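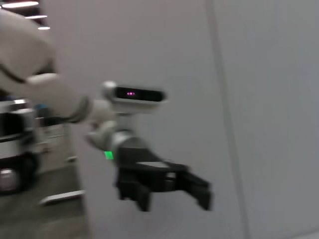

毕业回国，一堆碗碟和书怎么寄才划算又不碎？求有经验的来说说

分类：生活 > 搬家与邮寄
标签：海运 打包 瓷器 毕业季

提问：
先说一下情况，我在Studcombe念书，六月底退租，房东那边已经说死了，晚一天都不行。机票也买好了，行李额就那么点，塞完冬天的衣服基本就没地方了。

现在最头疼的是一套Hiko的餐具，盘子、碗、带盖的汤盅都有，是我刚来那年在慈善店一件一件凑齐的，前前后后凑了很久，有感情！室友劝我卖掉，说国内什么碗买不到，可是我就是舍不得啊。再加上一堆书，还有几本笔记，昨天拿体重秤称了一下（抱着称再减掉自己的体重，误差肯定有），书和笔记加起来18公斤，碗碟还没敢称。

问了两家。Bickerstaff是那种正经搬家公司，上门收，报了个价折合人民币1669块，说是门到门，含基础保险。另一家Landeo是网上下单自己送去站点的，便宜不少，可是评论区吵得厉害，有人说特别好，有人说箱子到手像被大象坐过。

所以想问：
碗碟和书能不能装一个箱子？我想着书很实，正好把碗卡住？
瓷器到底怎么包，气泡膜要买多少？
保险那个东西有没有用，真碎了赔不赔？
海运和空运怎么选，我不急着用，但是笔记本秋天要用到（准备考试）。

先谢谢大家，在线等，不算特别急，但是也有点急哈哈。

回答一（楼主采纳）：

看到这个问题我太有话说了，我去年也是从一个小镇往回寄，也是一堆碗！而且我在那之前已经失败过一次，所以下面这些都是拿碎片换来的。

先答最要紧的：碗碟和书千万别装一个箱子。我第一次就是这么干的，想法跟你一模一样，觉得书方方正正能把碗夹住。结果箱子在路上一翻，书就是一块一块的砖头，我那个鱼盘直接成了拼图。而且书特别沉，混装的箱子谁搬都费劲，费劲就容易摔。分成2个箱子，书一箱，瓷器一箱，各走各的。

书那箱很好办，找厚一点的瓦楞纸箱，小号的，别贪大。书脊朝下或者平放都行，别斜着插，斜着寄一路书就变形了。里面垫个大塑料袋，书放进去把口扎上，海运舱里潮，我有一本画册就是没套袋子，拿到手页边起了波浪，心疼到现在。笔记我建议你随身带，真的，几本笔记能有多重，少带一双鞋就出来了。海运这个东西时间没准，你秋天要考试，万一卡在哪个港口，你急死也没用。要不然临走前花一个晚上全扫描一遍也行，图书馆的扫描仪趁着校园卡还能用赶紧用。

瓷器那箱慢慢说。

气泡膜我觉得大家都买多了。贴着瓷器的第一层用纸就够，厚的包装纸或者没印字的白报纸都可以，别用旧报纸，油墨会蹭到白瓷上，有的釉面有细纹，洗都洗不掉。盘子一只一只包，包好以后竖着放！竖着！像碗架上那样立起来。平着叠一摞，最下面那只要扛上面所有的重量，箱子一颠就从底下开始裂。我妈一开始死活不信，觉得立着不稳当，后来她自己寄东西给我小姨也立着放了。

碗可以套着叠，不过每两只中间一定要垫纸，垫厚点，然后整摞外面再裹气泡膜。汤盅的盖子单独包，绝对别盖在盅上寄，把盖子翻过来中间塞纸也不行，我试过，盖钮断了。盅肚子里要塞满揉成团的纸，空心的东西最怕压。杯子把手那里先拿纸条绕几圈再包整个杯子，把手是最容易掉的。

箱底先铺一层揉皱的纸，厚厚一层，你觉得够了以后再加一点。然后放重的，再放轻的，缝隙全塞上。塞完你两只手抱着箱子轻轻晃，里面要是有一点点咣当声就拆开重来。我那天晃了好几回，拆了好几回，宿舍地上全是纸，跟下过雪似的。

最好是箱套箱，里面一个小箱封好，再放进大一号的箱子里，中间的空填满。麻烦是麻烦，箱子钱也得多花一份，但是我第二次就是这么寄的，一只没碎。

最外面我还包了一层牛皮纸，有人说多此一举，我自己觉得有两个好处，一是我那箱子是超市要来的，上面印的全是别家的字和条形码，怕人家扫错；二是地址写在牛皮纸上特别清楚。缺点就是纸皮容易刮破，所以地址一定要在箱子里面也放一张，写上收件人电话。包之前先问一下你选的那家收不收，有的公司不喜欢外面裹纸。
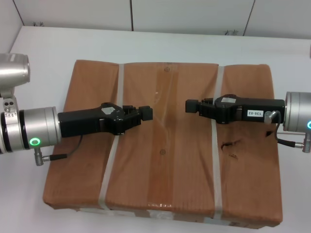
底下有人接话问，外面那层牛皮纸海关开箱查验以后还会给包回去吗，我觉得这个问得很好，因为我的就被开过。我那次是拿胶带胡乱缠回去的，纸撕了一大半，里头的箱子倒是给封上了，东西没少。所以别把希望都放在那层纸上，里面的箱子本身要封结实，十字封一遍，边上再来一道。还有清单要写得老老实实，写“旧瓷盘、旧瓷碗、旧书”这样就可以，别写什么“私人物品”就完了，含含糊糊的更容易被打开看。

保险我说说我知道的。基础保险很多是只管丢不管碎的，或者说碎了要你证明是他们弄碎的，而自己打包的瓷器好多家干脆写明不赔。你那个1669的报价，去问Bickerstaff一句：自己打包的易碎品在不在里面？一定要让他们邮件回复，电话里说的不算数。如果要他们上门打包才赔，那再问打包收多少。装箱前每一只都拍照，我是摊在床单上拍的，连底款也拍了，后来没用上，但是心里踏实。

海运空运的话，碗和书都走海运。空运那个价格，够你再买一套了（虽然我懂，不是同一套）。我那次从交箱子到家里收到，比网站上写的晚了不少，中间有一阵子物流信息完全不动，我天天刷，刷到后来都麻木了，然后一个周四下午我爸忽然打电话说门口来了个大箱子。

最后，你要是有那么一两只最最喜欢的，就别寄了，衣服裹着放登机箱里带走。我就是这么背回来一只茶壶，过安检的时候人家让我打开看了看，还夸了一句好看！

追问（楼主）：
哇太详细了谢谢谢谢！竖着放这个我真的完全没想到，我还已经把盘子平着包了一摞……今晚拆了重来。笔记决定自己背了。另外想问一下，那种纸浆做的鸡蛋托能不能拿来垫？我们厨房攒了一大堆。

回复：
能用能用，垫在箱底和顶上挺好的，不过别夹在盘子中间，受力都在那些尖尖上。还有看看干不干净，沾过蛋液的别用，海运闷那么久，味道你想想。

回答二：

我来说Landeo吧，楼上没用过我用过。

我寄了书和被子，没寄瓷器，所以碎不碎这个我没资格讲。时间上写的是多少天我忘了，我自己从送到站点到家里签收，将近21天，我觉得算快的，但是同一个月我同学寄的就慢很多，说明看运气。客服回邮件挺慢的，语气倒是客气。

要注意的是它按体积和重量两个里面取大的收费，被子那箱我被收了好多，气死我了，早知道用真空袋抽一下。你书那箱肯定按重量，碗那箱塞那么多纸可能就按体积了，先拿尺子量好再下单，别像我到了站点才补差价，后面排队的人都看着我。

还有站点的人不会帮你封箱，胶带自己带，他们那里卖的贵得离谱。箱子也是，我去晚了，只剩特别大的那种。

我的意见是书走Landeo，碗走Bickerstaff，分开寄。就是不知道Bickerstaff只收一个箱子还肯不肯上门，有的搬家公司有最低收费，你得问。

回答三：

卖了吧，真的。我当年也是什么都舍不得，寄回来的东西到现在还在我妈床底下没拆。运费够吃好几顿火锅了。

（楼主回：哈哈哈哈你说得对，但是我还是要寄！）

（又回楼主：行吧，那记得在箱子上写易碎，虽然写了也没什么人看。中英文都写一遍，几个面都写。）

楼主更新：
跟大家汇报一下进度。给Bickerstaff发了邮件，他们回得还挺快，说自己打包的瓷器丢了赔、碎了不赔，要他们的人来包才算，另外加钱。我纠结了一晚上，决定还是自己包，就按第一位说的箱套箱。只寄一箱他们也收，价格还没给我新的，说要先报尺寸。

书准备走Landeo，塑料袋已经买了。纸不够用，去楼下艺术系的教室问人家要了一大卷剩的，人家特别爽快就给了。现在房间里根本没地方下脚，盘子全拆出来重新包，包到一半发现有只小碟子底下本来就有一道细纹，我用了这么久居然都不知道……这种有裂的还要不要寄啊？有没有人知道会不会路上直接裂开？

回复：
有纹的寄也行，多裹几层，放最上面。裂了你也别太难过，先拍张照。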